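Lüthi FL3 stone floor cleaner: review after a winter of use

I bought the Lüthi FL3 in January to replace an old string mop. We have stone floors in the kitchen, hall and utility room, and the mop left streaks whatever I put in the bucket. The FL3 cost 147 francs from the Stendberg shop in Dernen, with two pads and a small bottle of Lüthi's own stone soap.

It is an upright machine with a flat head and a pad that vibrates. It doesn't vacuum, so you have to sweep first. The instructions mention this on page 22, long after the section on filling the tank. I skipped it the first time and spent the evening pushing wet crumbs along the skirting.

The tank is small but enough for the kitchen and hall in one go. Filling it is awkward under a low tap. The trigger gives a fine, even spray and the handle is a good length for me, though Urs Haslinger, who borrowed it for a week, found it short. He is a good deal taller than I am.

On polished stone the result is very good. Two slow passes and it dries without marks. On honed or textured stone it needs more work, and the corners still have to be done by hand as the head is rounded at the front. The grout in the utility room looks no different from before.

Dark veined stone is hard to judge while you are cleaning it. Specks sit along the veins and you don't see them until you bend down. I now go over it with a dry cloth by the window before putting anything away.

The pads wash at 60 and have kept their shape. A spare pair is 22 francs, which I think is too much. Jonas Brunner uses the cheaper Eltby pads on his and says they fit, but the edge on one of them has started to curl.

Noise: 74 decibels at the handle according to the box. You can talk over it if you have to. The cable is long enough for our hall from a single socket.

I would buy it again for smooth stone. For rough slate I would stay with a brush.

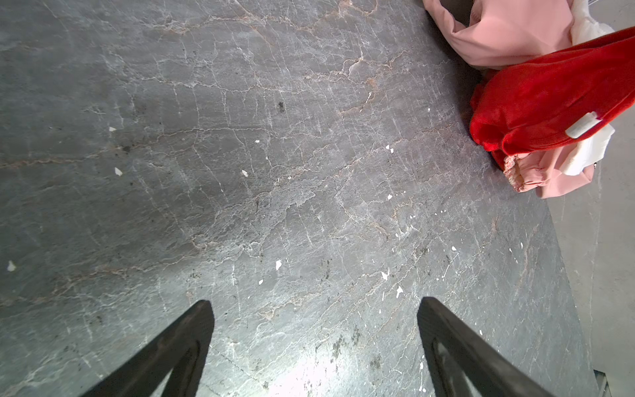
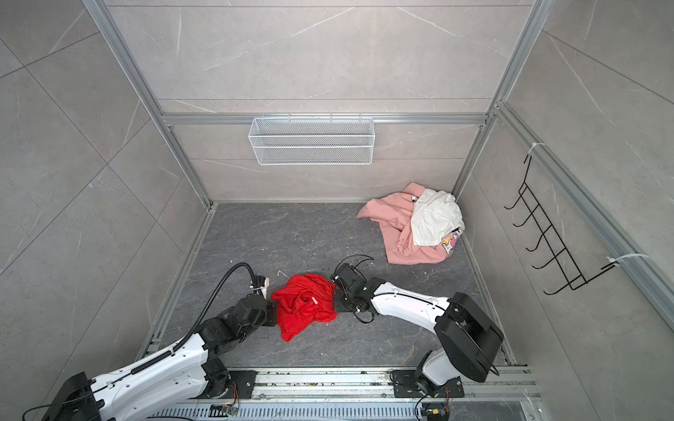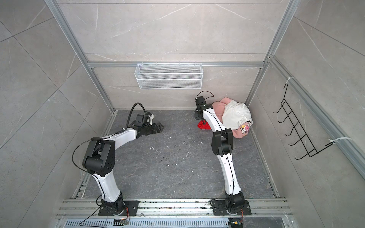
Veined dark stone close up (first picture); pale marble-patterned walls (second and third).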